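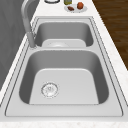
Pierina Vitale wrote back that "in the sink" can't stay a one-line success check, and that a double basin needs a rule for the divider before anybody publishes another number on it. I agree with her so much that I'm starting a thread!

Stiselell forum > Evaluation > Success criteria for sink tasks, let's write them down

basin_bandit
So that's where we are. I've been running the Skanano kitchen tasks in Stiselell for most of the spring and I love them, best kitchen set I've worked with, but the success conditions were clearly written by whoever had a free afternoon. Some check the object center against one big box around the whole sink. Some check contact with the steel. With one big box, an object balanced on the ledge between the basins passes. With contact only, so does one sitting on the flange beside the faucet.

My proposal to get us going:

1. The instruction names the basin (near or far) or says "either basin" outright.
2. Object center below the divider height, inside the inner walls of an allowed basin.
3. Gripper open and clear of the object.
4. All of the above true for 40 control steps in a row.
5. Anything on the counter that isn't part of the task stays within a tolerance of where it started.

Number 5 is my favorite and I expect to fight for it. A plate with a piece of fruit on it, right behind the sink, is a wonderful test of whether your arm is behaving itself.

mulberry77
Yes to all of this, especially 4. I re-scored 215 of my own rollouts with a hold requirement and 23 of them flipped from success to failure. Most were the object being released a little high, touching down inside the box for a moment and then tipping back over the rim. The old check fired on the first good step and ended the episode. I'd been quoting those in my group's slides for weeks, which stings a bit.

torque_and_tea
Going to disagree on 5. If the instruction says "put the apple in the sink" and the apple is in the sink, that's a success. Knocking the bottle over is bad, sure, but it's a different measurement. Fold it in and I can't compare with anyone's older results, and I also can't tell from one number whether my policy is clumsy or just doesn't know where the sink is.

basin_bandit
Would you ship the policy that knocks the bottle over?

torque_and_tea
No, and I wouldn't ship one on the strength of a sim success rate either. Report both. Task success in one column, disturbance in the next. I'm all for the measurement! I just don't want it hidden inside a yes/no.

mulberry77
Two columns works for me. Hostonska's sheet already does it that way: "completed" and "completed clean." Easy to read, and people start caring about the second column very quickly once it's sitting next to the first.

basin_bandit
OK, I'm sold. Changing 5 to: report completed and completed clean, and give the tolerance you used. I've been at 3 cm for anything standing on the counter, plus upright stays upright.

pvitale
Glad this got its own thread. Two additions from me.

First, please measure against basin geometry and skip the world coordinates. A lot of the Skanano layouts put the counter at an angle to the world axes, and an axis-aligned box around a rotated sink takes in chunks of countertop, and in one layout a wedge of air over the floor. You want the box in the sink's own frame, one per basin, taken from the inner walls.

Second, the faucet. A tall gooseneck is a real obstacle and some of the older collision meshes treat it as a stub. The arm passes straight through the spout and nobody's log complains. If the rendered mesh and the collision mesh disagree, say so in the results or fix it first.

rusu_fan_club
Oh the faucet thing is real. I turned on collision overlays after reading this and my far basin runs have been cheating merrily the whole time. The spout leans right over that side, so the fair approach is much tighter than the one my policy learned. Retraining now. I'm weirdly excited about it, because it's a much more interesting problem with the spout in the way!

Question on 2 though. What about long things? A spatula in the near basin will often have its center below the divider and its handle sticking up over the rim. In or out?

torque_and_tea
In. That's how everyone leaves a spatula in a sink.

mulberry77
In, with the hold rule doing the work. If it's stable for the full hold then it's in.

pvitale
In for me too, but write it per object class. For round things I'd want the lowest point resting on the basin floor or on another object in the basin. An orange wedged between the gripper and the wall has passed the center check in my runs, and the open-gripper rule only catches it if "open" means open past the object's width. The Rusu gripper config calls anything above half stroke open, so check your threshold.

rusu_fan_club
Checked. It does. Going to go fix that and then lie down.

kettle_logic
Can we talk about start states too? Good success criteria don't help much if half the people reset with both basins empty and the other half scatter dishes in them. I'd like "basins empty at reset unless the task says otherwise" as a written rule, with the counter item positions saved alongside the seed. I spent an evening trying to match somebody's numbers and the whole gap was a bowl in the far basin.

basin_bandit
Adding it as number 6. Do you want clutter as a separate variant?

kettle_logic
Yes, named separately. Clutter is a great test, it just needs its own row.

torque_and_tea
Same for camera placement, please. If the far basin floor is half hidden behind the divider from where your camera sits, that's a harder task than the same scene from straight overhead. Publish the camera pose.

pvitale
Agreed, and publish it for training as well as evaluation.

basin_bandit
OK, version two:

1. Instruction names the basin or says "either."
2. Per-basin volume in the sink's own frame, center below divider height; round objects must also be resting on the floor or on something in the basin.
3. Gripper open past the object's width and clear of it.
4. Held for 40 control steps.
5. Report completed and completed clean, with tolerance.
6. Basins empty at reset unless stated; save counter positions with the seed; clutter is its own variant.
7. Collision mesh matches the rendered faucet, or the results say it doesn't.
8. Camera pose published, training and evaluation.

I'll write a checker script for 2 to 4 tonight. Could somebody with the angled layouts try it before I open the pull request?

mulberry77
Send it over, I have four of them set up. Is the hold count at the default control rate? I run at double, so 40 steps for me is half the time it is for you.

basin_bandit
Argh, good catch. Seconds, then. I'll convert it in the script and fix number 4 when I post the link.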